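**Subject:** Re: [shopfloor] Small parts assembly: are the arms there yet?

On Friday a list member wrote:

> We run a repair bench at Guludstead that takes in small plastic housings, mostly hinge covers and battery doors. My manager came back from a trade show convinced that a pair of cheap arms could do the handling by the end of the year. I'm the one who has to write the answer. I don't need the sales pitch, I've already had that from Zestier. What I want to know is whether anyone on this list has seen two arms do a job that needs two hands, on parts smaller than a matchbox, for a full shift. If not a full shift, then how long?
>
> Also, what do you do about parts that get dropped?

Short answer to the first question: no, not for a full shift. I have seen it done for parts of a shift, and how big a part depends on what you count as the job.

I went over to Vascombe in July. They had 3 cells going, each with two arms, and they let me stay for most of the day. Most of what I saw falls into two groups.

**Picking up and putting down.** This is good now. If the part is flat, lies by itself and doesn't shine too much, one arm picks it up and sets it in a tray, and you can walk away and get coffee. It's slower than a person. For us that wouldn't matter much, as the bench sits idle at night anyway. If your manager means this, the answer may well be yes.

**Anything where both arms hold the same part.** Much harder. When one arm has the part, a small error just moves the part. When both have it, a small error in either one turns into a push or a twist, and the part either bends or squirts out. A person feels that coming and lets up with one hand. The arms I watched mostly didn't. I kept a tally on one cell over the afternoon: 17 tries at passing a part from one side to the other and turning it over, and 13 of those ended with the part where it should be. The operator called that a decent run. On my bench I'd have to put somebody next to it, and then I haven't saved anything.

On dropped parts, the plain fact is that a person picks them up. The cells can sometimes find a part on the floor of the enclosure, but a small curved piece lying on its side gives them a lot of trouble, and a speckled floor doesn't help. If you build your own, I'd go with one dark color that none of your parts come in. Put a low lip at the front too.

Some other things I wrote down:

- Cables. Look at where they run before you look at anything else. A loop above the wrist is fine until the arm turns the other way.
- Grippers. Two flat fingers will hold a flat part by its edges. For our hinge covers I think you'd want soft pads, and those wear.
- Setup time. Ask for it in writing for a *new* part, with your own people doing it. Smadi quoted us 2 days and I don't believe that includes the fixtures.
- Lighting. Fixed lamps, no window nearby.

For scale, a part of the kind you're asking about, with a gripper on each side of it:

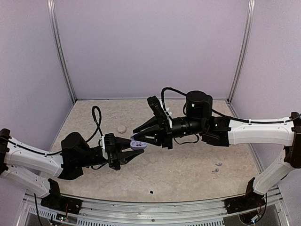
Smadi's support desk, when I put your question to them by phone, said that they would not promise unattended two-arm work to any customer this year, and that they steer people toward one arm and a good fixture. They also said most of their service calls come from parts that arrive mixed together in a bin, so sorting before the cell matters more than the choice of arm. I thought that was fair of them, given that they sell the two-arm version.

So if I had to write your memo, I'd split it. Ask for one arm and a fixture for loading and unloading trays, and leave the two-handed work with the people who do it now. Put a date on looking at it again. I would also ask Zestier to run your battery door, not their sample part, and to let you stay in the room with it all afternoon.

I have the tally sheet and a rough drawing of the tray fixture if you want them. Write to me off list, the attachment is too big for this one.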